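Station two at Mosemdale – how it's going

Sun 3 March

Hi Heather,

You asked for something longer than my usual three lines, so get a cup of tea. Most of this is about the handheld gripper pair on station two, which is where nearly all my time has gone since the last report. Station one just keeps ticking along and I've left it alone.

Where we're up to

The target you and I agreed on was 700 clean recordings by the end of June, and we're sitting on 400. I'm pretty happy with that given the rough patch in the middle, when we threw out a whole batch of 80 because the left gripper was reading its opening width wrong. I know that one stung! I'll get to what caused it, because it ate the better part of a fortnight and I'd like you to see where the money went.

By clean I mean the marker cubes track the whole way through, both finger widths agree with the calibration file, and the person doing the task finished it without stopping to fiddle with the hardware. The first two get checked by script. The third is me, watching playback with a sandwich.

The left gripper

The fault looked like software for ages. Widths would be spot on in the morning, then drift by the afternoon, and I went round and round in the calibration code (Cropper, the little tool we use to trim and check the recordings, got completely rewritten in the process, and it needed it anyway). Then one day I had the thing in pieces to change a fingertip and found the set screw on the linkage had backed off. You could wobble the linkage with a thumbnail.

I've put a new screw in with threadlocker, done the same on the right gripper while I was at it, and drawn a paint-pen line across both heads so a loose one shows up straight away. No drift since. I've also added a width check to the start of every session: fully closed, fully open, closed on the 19 mm gauge block, then write the numbers on the sheet. It takes a couple of minutes and people grumble a bit, but they do it.

Fingertips

The first lot of tips from Clarnari went shiny and slippery much sooner than I'd hoped. The replacements are a softer grade and grip a lot better on smooth plastic, though I don't yet know how long they'll last. I'm keeping the old ones in a labelled bag so we can compare wear when the new ones start to go. Please don't let anyone tidy that bag away.

Cables

Still my least favourite part of the setup. The Wedel connectors are fine once they're seated, but they don't love being tugged sideways, and every time somebody reaches across the table that's more or less what happens. I've tried clips along the table edge and a strap at the elbow. The strap is better for the connectors and worse for the person wearing it, so for now we're back to leaving a generous loop and checking the plugs at each break. What I'd really like is a right-angle plug at the gripper end – it's in the budget request further down.

Everyday objects

We've moved off blocks and cups and onto fiddlier things from home. Glasses cases are the current favourite, since you've got a hinged lid, thin temples and lenses all in one job, and it shows up any slop in the fingers immediately. Round wire frames are harder than chunky plastic ones, and I'd like more of both. White case on a white table is a tough one as well, so I've kept it in the mix. 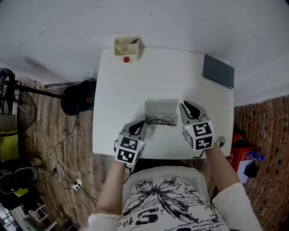 What's next

Before the next report I want to:

Swap both grippers over to the right-angle plugs, if you're happy with the cost.

Re-glue the markers on the spare cubes and run them through the tracking check, so we've got a proper backup pair.

Write the start-of-session check up as a single page and stick it on the wall. At the moment half of it lives in my head.

Get station one onto the same checks, even though it's behaving.

Money

No surprises this time. The tips and screws came out of consumables. The plugs are the only new item and I've sent the quote through separately. I'd rather order them before the next block of sessions than in the middle of it, so a quick yes or no would be great when you get a minute.

Come by and have a go at the glasses case if you're out our way – it's harder than it looks.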